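Plellano 2 family tree program: a review

Reading time: 2 minutes

Plellano is a desktop program for recording family history. I tested version 2 with a file I have kept since 2009, covering the Kennedy and Beaulieu lines and the parish of Vavdale. The file was exported from Brideo as GEDCOM and loaded without a crash. The import log listed 88 warnings. Of these, 65 concerned place names with no county, and the remainder were custom tags from Brideo that Plellano moved into notes.

Data entry is by form. Each event takes a date, a place, a source and a free comment. Dual dates before 1752 are accepted and sorted correctly. Baptism and birth are kept apart, so a child baptised in February with no recorded birth does not acquire a false birthday.

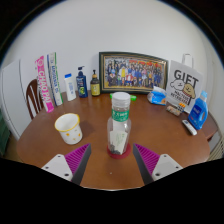 Sources are handled better than in Brideo. A parish register is entered once, and each citation then carries its own page number and transcript. Editing the register title updates every citation. What is missing is a field for the quality of the evidence. I put this in the comment, where it cannot be searched.

The merge tool needs care. It proposed joining two women named Huguette Kennedy, an aunt and a niece born 36 years apart, on the strength of name and parish alone. The proposal can be refused, but the refusal is not stored and the pair is offered again at the next scan.

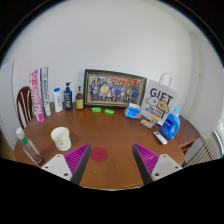
Can a merge be undone?

Only until the file is closed. After that the old records have to be restored from a backup, and automatic backup is off by default. It is found under File, Settings, Safety.

Charts print cleanly on A4 and A3. The descendant chart for Annick Beaulieu ran to six sheets with page joins marked. Second marriages are drawn on a dotted line, and step-children are placed under the correct parent.
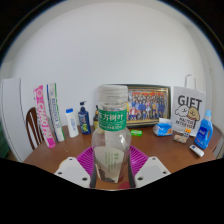

Cousin marriages are less tidy. The McIntyre branch has two, and the chart repeats the whole line of descent for each instead of giving a cross-reference. Collapsing one copy by hand works on screen but is ignored by the printer output.

Export to GEDCOM kept all names, dates and citations in my file. Pictures are exported as links only, and the folder must be copied separately.

Suitable for a well-sourced file of moderate size. Users with many duplicate names should wait for a fix to the merge scan.

Contact | Copyright, all rights reserved | Back to top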